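Storage bin (metal)

Last updated: Oct 12, 2026

A metal storage bin is an open-topped container made from sheet metal, used to hold loose goods, small parts, hand tools and offcuts. Bins of this kind are found in workshops, warehouses, garden sheds and garages. They differ from boxes and chests in having no lid, and from trays in having deeper walls.

Construction

Most metal bins are cut from a flat sheet, folded along four sides and joined at the corners by welding, riveting or spot welds. Steel is the usual material. It may be left bare, galvanised or painted. Aluminium is used where weight matters.

The walls may stand at 90 degrees to the floor or lean outwards. Sloping walls make it easier to reach into the corners and let empty bins be stacked inside one another. Straight walls give more room for the same outside size and are preferred on shelving. The upper edge is normally folded over or fitted with a strip, which stiffens the rim and covers the cut edge of the sheet.

Wear and marking

The floor takes most of the wear. Bare metal loses its shine as goods are dragged across it, and the surface becomes scuffed and dull. Paint, grease and rust can leave patches on the walls that do not come off with ordinary washing.
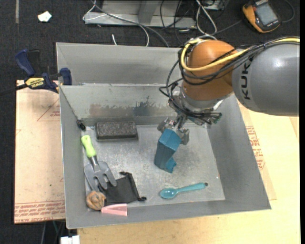 Large grey metal bin on a wooden tabletop. A garden hand fork lies along the left side.

Light scuffing has no effect on use. Deep rust at the folds is more serious, as the sheet is thinnest there and may split under load. Bare steel bins kept in damp sheds are often wiped with oil in February, before the gardening season.

Contents and sorting

Shallow bins are commonly used for mixed items waiting to be sorted. Hand tools with prongs or blades are laid flat against a side wall with the points turned away from the user. Heavy blocks go on the floor of the bin and lighter pieces are added afterwards. Clips and other small fittings tend to collect in the corners and are better kept in a separate tub.

Sizes

There is no single standard. The Surska pattern, once common in farm stores, was made in seven sizes, the largest rated for loads of up to 100 kg. The later Trevus pattern reduced the range to five and added a rolled rim. Both are still found second-hand.

See also: Crate; Tote box; Tool tray

This site uses cookies to remember your reading settings. Accept | Manage choices

Page editor: Ayman Radwan. Contact | Copyright Salem Reference | Back to top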